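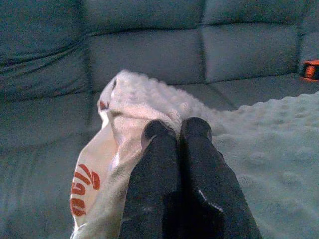 Com que frequência se deve lavar uma manta de sofá de pelo ou de relevo?

Uma lavagem por mês chega para uso diário; numa manta que serve sobretudo de cobertura do assento, sem animais em casa, o intervalo pode passar a dois meses. Entre lavagens, sacudir ao ar livre e aspirar com bocal de tecido, em potência baixa.

Mantas e tecidos de sofá: galeria de texturas
Maio | Texto de Styliani Chatzigeorgiou
427 visualizações | 15 comentários | Partilhar

A galeria Ceneva reúne registos de têxteis em uso doméstico, com notas de manutenção. Interessa-nos o comportamento do material sobre o móvel: onde assenta, que dobras faz, como se distingue do estofo. As entradas são publicadas uma a uma, com legenda curta e ficha de cuidados. Os valores de medida referem-se às peças de catálogo da Galang e foram tirados com o tecido estendido, sem tensão.

Entrada 1. Sofá estofado em azul-acinzentado e verde-azulado, de tom apagado. Manta verde-clara de superfície granulosa sobre o lado direito do assento; tecido claro amontoado, com relevo de pontos e uma dobra grossa enrolada.

Notas sobre o relevo

Os tecidos de relevo em pontos perdem volume por compressão prolongada. O efeito é mais visível nas dobras de arrumação, sempre feitas no mesmo sítio. Convém alternar a linha de dobra: uma semana em terços, outra em metades. O pelo deitado recupera em parte com uma escova macia, passada a seco e num só sentido.

A cor engana em tecidos claros. Um branco de pelo denso pode ler-se rosado ou lilás conforme a lâmpada, e o verde-claro aproxima-se do cinzento com luz fraca. Para comparar duas mantas, colocar ambas à mesma distância da janela e repetir a leitura ao fim da tarde.

Ficha de cuidados, série Grenthorpe (poliéster)

Comprimento: 211 cm.
Lavagem: programa delicado, água fria, detergente líquido em meia dose.
Amaciador: não usar. Deixa película e cola as fibras.
Centrifugação: mínima.
Secagem: na horizontal, sobre estendal aberto. Virar ao fim de 90 minutos.
Ferro: não.
Arrumação: enrolada, em prateleira ventilada. O saco de vácuo achata o relevo e as marcas podem ficar.

Sobre o estofo

Uma manta clara sobre estofo escuro apanha fibras soltas e, nos primeiros usos, algum corante. Antes de a deixar no assento, esfregar um pano branco húmido numa zona escondida do sofá e verificar se sai cor. Nos modelos Rivetti de capa removível, o ensaio faz-se na aba interior da almofada. Se o pano sair manchado, aspirar e repetir passados alguns dias.

Para que a manta não escorregue, entalar a borda posterior entre o assento e o encosto. Os alfinetes de estofador seguram melhor, mas abrem a malha dos tecidos de pelo curto. Pacita Dagdag, que faz a revisão das fichas, recomenda uma tira de base antiderrapante por baixo, cortada um pouco mais estreita do que o assento.

As correções às medidas publicadas devem indicar o número da entrada e o método de medição.

Galeria Ceneva | Contacto | Todos os direitos reservados | Voltar ao topo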